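Category: Datasets / Text / Entertainment news

Akska: music press misconduct coverage, README

Quick card, will tidy later. Akska is a text set of news articles and follow-ups on how the music business handles complaints against artists, managers and label staff. Built to study wording: who gets named, who gets quoted, where the denial sits, how headlines change after the first day. English only. Text and a few label columns. No audio, no photos of anyone.

Status

Version 0.4. Usable. Labels for the denial column got redone in February, so if you pulled it before that, pull again. Old label files won't line up with the new ids.

What's in it

3000 articles, one row each. 2000 are first reports or same-day rewrites of first reports. The rest are follow-ups: statements, tour cancelations, label decisions, apologies, interviews months on. 299 rows carry a second set of labels by a different reader, use those for agreement.

Sources are small and mid-size entertainment sites plus regional papers. No paywalled text. Where a site asked to be left out it's out. Social posts are only in there when an article quotes them, and then handles are stripped.

Columns

id - row id, stable from 0.4 on
headline - as published, or as last seen
headline_prev - earlier headline if we caught one, mostly blank
body - article text, names masked
stage - first, rewrite, statement, decision, lookback
denial_pos - none, top, middle, end
quote_src - who's being quoted: accuser, accused, lawyer, label, friend, fan, other
credit - does it credit the outlet that broke the story, yes / no / unclear
mt_flag - looks machine translated or run through a rewriter
notes - free text, messy, don't parse

Names

All private persons masked as P1, P2 and so on, per story and not across stories. Artists masked too. Yes, you can guess some of them from album titles. We masked titles in the headline and body but tour names slipped thru in places. If you find one open a ticket and quote the row id only, please don't paste the name.

Do not use this to build a list of accused people. Not what it's for, and the license says no. Same for any lookup tool that unmasks.

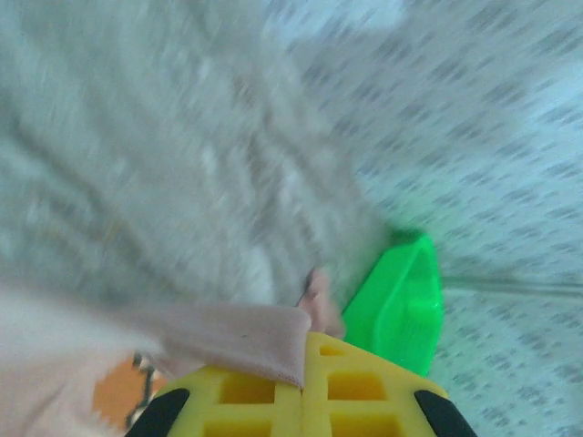

Abbas Bagheri wrote in after 0.3 that the rewrite stage is too wide: a site that swaps five words and a site that calls the lawyer for a fresh comment both land in the same bucket, and he wanted them split before anybody trains on it. He also said the end label for denial_pos hides a lot, as a denial in the last line of a short item is still on the first screen of a phone.

Fair on both. The first one is half done. There's a new_reporting column in the dev branch, yes / no, not checked well enough to ship. For the second, body length is easy to get yourself, use it next to denial_pos and you're most of the way there.

How it was labeled

Three readers. Guide is in docs/guide.txt, read it before you argue with a label. Readers saw the headline and body, not the site name. Nobody labeled their own picks. Breaks were up to them, and anyone could skip a row without saying why. Skipped rows went to another reader or got dropped.

stage and credit are solid. denial_pos is ok. quote_src is the weak one, friend vs other especially. A former bandmate is a friend in some rows and other in some. We meant to fix it, didn't yet.

Rewriter text

Big chunk of entertainment news is copies of copies. You get sentences like "the singer has refused the charges" where no charges exist, just an article. This matters, a lot. A claim becomes a charge, a statement becomes a confession, a label pausing a release becomes a label firing someone. mt_flag is there so you can filter these or look at only these. It's by eye, no detector. Around 120 of the flagged rows are probably just bad writing by a person in a hurry.

Splits

Train, dev, test by story and not by article, so one story never lands in two splits. Vornesach is the test-only part: later stories, picked after the guide was frozen. Report Vornesach separately from the main test or the numbers don't mean much. Benmoussa is the tokenizer script, optional, named before I joined so don't ask.

Loading

Files are tab separated, UTF-8, no header in the test file (sorry). Quotes are not escaped. Turn quote handling off in whatever reader you use or you'll lose rows without a warning. Line breaks inside body are stored as a literal \n.

Known problems

- duplicate bodies with different headlines, left in on purpose
- dates are removed, order inside a story is kept by id
- curly and straight quotes mixed
- country and hip hop over-represented, classical close to nothing
- credit = unclear is used too much in the early rows
- accused is nearly always a man in these rows, watch what your model picks up from that

License and takedown

Research use, no resale, no unmasking. Full terms in LICENSE. If you're a person in one of the articles, or wrote one, and want it gone, use the takedown form on the Ukotach page. Row comes out in the next version and the id gets retired. You don't have to give a reason.

Citing

Cite as Akska, Ukotach, with the version number. Please do put the version, the labels moved.

To do

new_reporting column. quote_src second pass. Header on the test file. Spell check this readme

We use cookies to remember your settings and count visits. By continuing to browse you accept our cookie policy. Accept / Manage choices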